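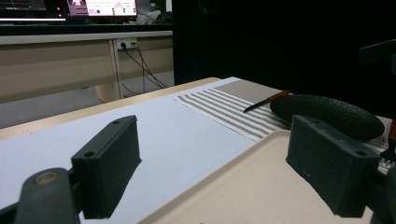
Course Handout 6: Two-Handed Tasks with Hand-Held Grippers
Instructor: Rongrong Liang. Lab assistant: Rami Mansour.

Students work in pairs at the assigned station. One student operates both grippers; the other keeps the log. Each pair completes 14 trials and then changes roles. Place the tray and the striped mat before the first trial and do not move them between trials.

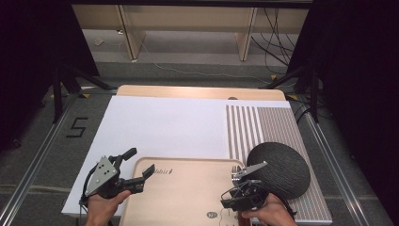

Figure 2. Right gripper at the edge of the round black object, beside the tray.

Record any dropped object as a failed trial. Logs are due Thursday, March 27, 2025.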